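The Key Man

Aroha Donnelly had lost her keys 2 times before breakfast, which was under her average, and so when the man from Treloar called to ask whether she would care to have her household improved for free, she said yes before he had gotten to the part about insurance.

They named it Hurkelell. It had two arms and no opinion on anything, and it had been taught exactly one chore, which was to do something sensible with keys. Dishes were a future release. Laundry was a matter for the courts.

"Hooks," said Kwabena Bawa, who was in charge of the laptop. "Every family tells us the same thing. If the keys were on the hooks, they'd be happy people."

"I have hooks," said Aroha.

"Yes, but are you happy?"

She thought that was a bit much from someone who was sitting in her chair.

Her uncle Zbigniew Sadowski had come over to watch. He had spent 40 years in the shipping department at Briltov, where at least three machines had been brought in to replace him, and he had helped carry every one of them back out. He accepted a cup of coffee and settled down with the patience of a man at a slow ball game.

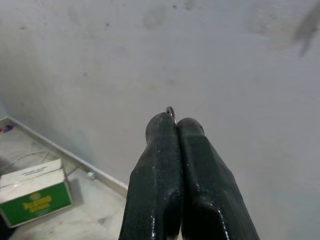
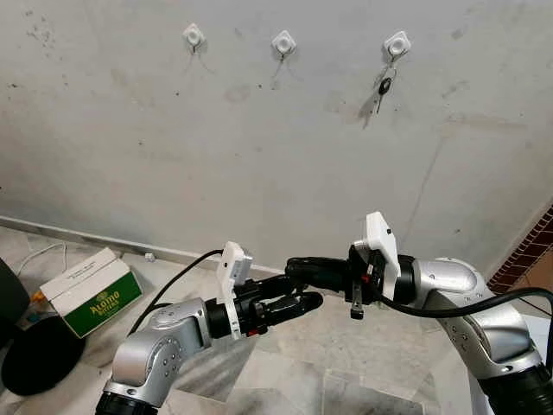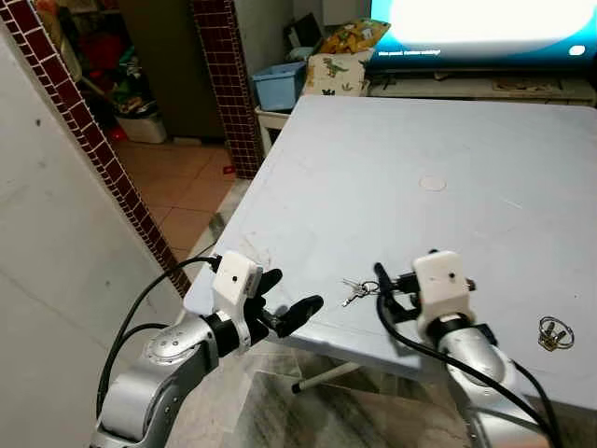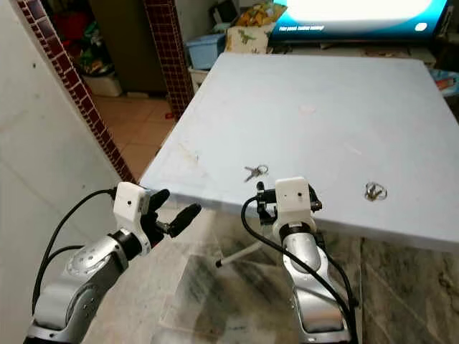

"My nephew could do this when he was four," Zbigniew said, after a while.

"Your nephew wasn't running on version 109," said Kwabena.

"No. He was running on cookies."

Kwabena typed something. Hurkelell considered its position. Aroha, who had a dentist to get to, asked how long it usually took, and Kwabena explained that time was not one of the things they were measuring this quarter. They were measuring confidence. Hurkelell's was very high.

"And if I just picked them up?" she said.

"Then we'd have to log it as an intervention."

"What happens when you log an intervention?"

"Merle Goodwin calls me," said Kwabena, and for the first time all morning he looked like a person with a mortgage.

So she waited. Zbigniew finished his coffee and washed the cup, dried it, and put it back in the correct cupboard, and Kwabena watched him do it with an expression she could only call longing.

"How much do you want?" he asked. "Per hour?"

"For cups?" said Zbigniew. "Or for keys too?"

Aroha called the dentist and moved her appointment to July.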